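Teleop notebook, November, Salinas room

Started at 4:20 p.m., finished well past dinner. Goal was to get a decent batch of drive-up demos in the simulated room before Emska's training slot opens.

Setup is the same as last time. Diltov handles the remote control, Sellska records. Base speed capped at 64 percent, which felt slow for the first ten minutes and reckless for the rest.

The task: start on the open carpet, go to the cabinet on the right, stop square to it, look at the top. On paper a child could do it. I have driven forklifts with better manners than this joystick, and my early runs curve like a shopping cart with one bad wheel. I kept them in the log but tagged them "wobble" so they don't teach anyone my habits.

The dark armchair is the real trouble. It is big, it sits angled toward the middle of the room, and against the reddish walls the depth estimate is fine right up to the seat front, then goes soft in the shadowed part near the floor. I gave it a wide berth on every good run. The policy will now believe armchairs are dangerous, and I can't say I disagree.

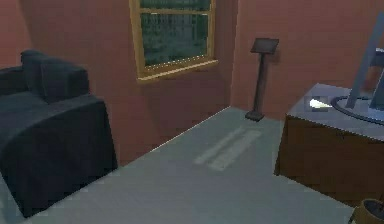

Numbers

Total in the set is now 1,362 demos, 900 of them usable without trimming. 17 thrown out today:
– most for stopping crooked at the cabinet
– a few where I nudged the black stand near the corner
– one where I put the controller down to get coffee and it kept recording

To do

Try again with the light patches on the carpet turned off. Diltov slowed down over them twice and I don't know whether that was the obstacle layer or my thumb.

Ask Emska if they want the small white thing on the cabinet as a grasp target. I have been calling it "the napkin" in the labels – somebody should pick a proper name before it spreads.

Fix the joystick dead zone. Third entry in a row where I write this.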